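Kapitel 4
Was Lernratgeber versprechen

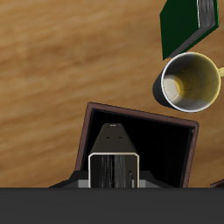

4.1 Die Behauptung und ihr Beleg

Wer in einer Buchhandlung nach Hilfe beim Lernen sucht, findet erstaunlich sichere Auskünfte. Markieren helfe, Musik schade, morgens lerne man besser als abends. Selten steht dabei, woher der Verfasser das weiß. Dieses Kapitel prüft solche Sätze, und bei den meisten bleibt weniger übrig, als ihre Verbreitung vermuten lässt.

Als Einstieg dient ein Fall aus der Unterrichtspraxis. Hülya Kozan ließ 51 Studierende des ersten Semesters ihre Lerngewohnheiten notieren. 40 gaben an, einen Text vor der Klausur mehrmals zu lesen. Auf die Frage, warum sie das täten, kam fast immer dieselbe Antwort: Es fühle sich danach vertraut an. Vertrautheit ist aber kein Wissen - man erkennt einen Absatz wieder und kann ihn trotzdem nicht erklären.

Auch die Gegenseite verdient Misstrauen. Deepak Uniyal empfiehlt in seinem Kurs, sich nach jedem Abschnitt selbst abzufragen, und beruft sich auf die guten Noten seiner Teilnehmer. Ob diese Teilnehmer ohne den Kurs schlechter abgeschnitten hätten, bleibt offen. Eine Vergleichsgruppe gab es nicht.

Zur Vorbereitung auf Abschnitt 4.2: Notieren Sie zwei Lernregeln, die Sie selbst befolgen, und die Quelle, aus der Sie sie kennen.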